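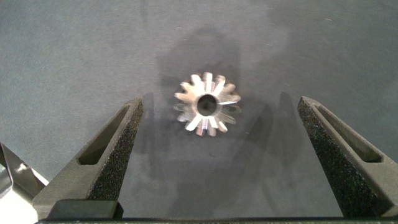 Okay friends, as promised back in July, a long rambling thread on grippers. I have been comparing two sets of fingers on the same little arm for a couple of weeks now, and I finally have enough notes to say something useful. Get yourself a coffee, I do go on.

The job first. We're picking up small bevel gears and bringing them over to a gear assembly on a plate. It's a nice test because a bevel gear is a rotten thing to grab. Nothing on it is parallel to anything else, the teeth taper away from you, and it's shiny, so the camera has opinions too.

Set one: the Clisteck fingers, bare hard plastic, flat faces. Very tidy, very stiff, and lovely on square blocks. On the gears I got 50 tries in before lunch and my notes mostly say "rolled." The flats only touch at a tooth tip or two, and as soon as the arm lifts, the gear swivels to whatever angle it likes best.

Set two: dark gray fingers with a long cutout down each one and black foam pads on the inside faces. Bogdan Dumitrescu drew up the first version for us and I have been fiddling with it ever since (sorry, Bogdan). The foam gives a little around the teeth, so you get a proper patch of contact and the gear mostly stays how you picked it up.

How much better? With the foam I ran 110 picks and wrote down every slip bigger than I could put up with. I'm not going to wave a percentage around because my idea of "put up with" drifted over the afternoon, but I stopped reaching for the tweezers, and I had been reaching for them a lot!

The thing I didn't expect to care about was the cutouts. I thought they were there to save plastic. They do let the finger bend a touch, though, and that seems to help when the gear is a bit off center between the jaws. Sânziana Tănase told me this weeks ago and I nodded and didn't listen.

Foam thickness, for those who asked: thinner than you'd think. My first pads were so squashy that the gear sank in and came out crooked on release. I went down two sizes and the release got much cleaner. Glue them all the way to the tip, too, or the corner lifts and catches on things.

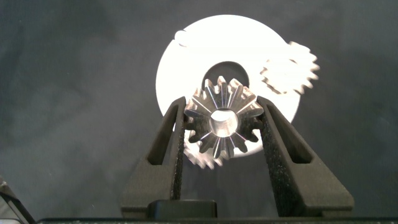
Getting the gear up on its edge and holding it there is where I've spent most of my evenings. Clamp too low and it tips forward, clamp too high and it squirts out the top like a watermelon seed. Near the middle, with moderate force, is the sweet spot for these pads.

A word on force. The Likow controller lets you set a grip limit in its own units, and I wandered all over the dial before settling at 100. Below that I got lazy, saggy grips. Well above it the foam keeps a dent overnight, and the next morning's picks are all a hair off until it recovers.

Cameras! We have a small one at the wrist, looking down between the fingers. I love it for the last little stretch of the approach, when you want to know whether the gear is really between the jaws. I love it less when the arm's own shadow lands on the part, and with a lamp overhead it nearly always does.

What helped was turning the exposure down and putting a second light off to the side. Bright white plastic parts still blow out, and polished metal throws streaks across the teeth. Nikola Śliwiński suggested a matte mat under everything, and that one change did more for the gear detection than all my clever settings. Thank you, Nikola, I owe you a cake.

Somebody asked about the Monti fingers with the molded rubber tips. I've only had them on loan for a day. Good grip, a bit fat at the ends, and I kept bumping the neighboring gears. If your parts are spread out you might get on with them very well.

So, for small toothed metal parts, I'm sticking with foam on slotted fingers. For boxes and blocks I'd go straight back to the hard flats. Next up is a denser foam that Radu Sârbu is mailing me, and I'll add to this thread once I've worn out a pair.

Oh, and if you've found a glue that holds foam to printed plastic and peels off clean afterward, please tell me. I've scraped so many pads this month that my thumbnail will never be the same.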